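Home | Log | Build notes | Parts | Contact

28th April – Spoon task, Sleiman rig

Cukar wants a kitchen job for the July open evening, so the class project is now soup without the soup. One bowl, one spoon, one small cube standing in for the vegetable. Both arms powered, only the right one employed. The left has the easier career.

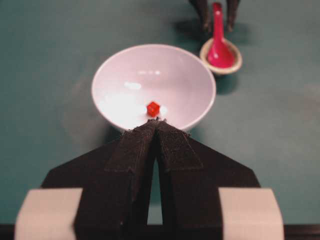
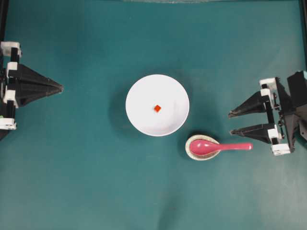
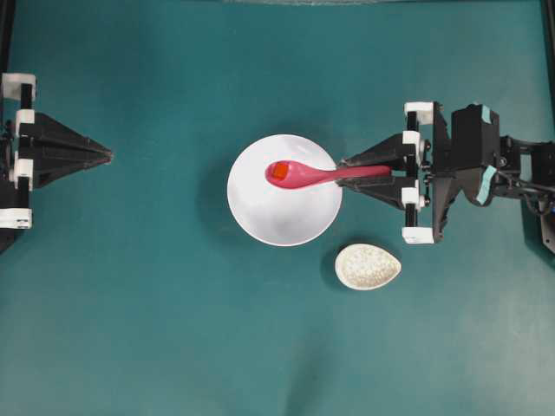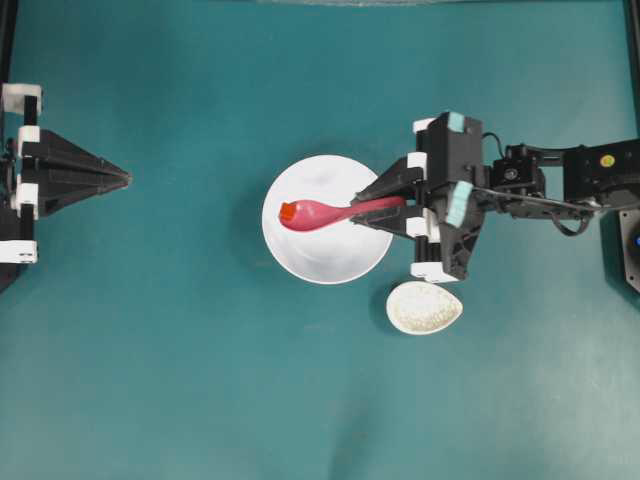
Bowl, spoon, cube, two arms.

Clip length is set to 570 frames for now. The old limit of 748 mostly recorded us thinking. Target is 10 clean runs in a row before anyone is allowed to say the word "learning" in front of visitors.

Grip on the handle matters more than I had budgeted for. Pinch too near the end and the scoop droops like a first-year at nine in the morning. Moved the grasp point in by 6 mm in the config and wrote it down this time, having not written it down last time.

To do:
- re-glue finger pads, edges are going furry
- ask Haltitwood if they have a second bowl the same depth
- rename the folder called final_new_final
- decide what the left arm is for – holding the bowl has been suggested, also applause

Battery box key is back on its hook. Do not take it home again.

Recent entries
Skorkside heat: rules, annotated crossly
Gripper brackets, second print
Why the mat stays on the table

Last updated 28 minutes after I meant to leave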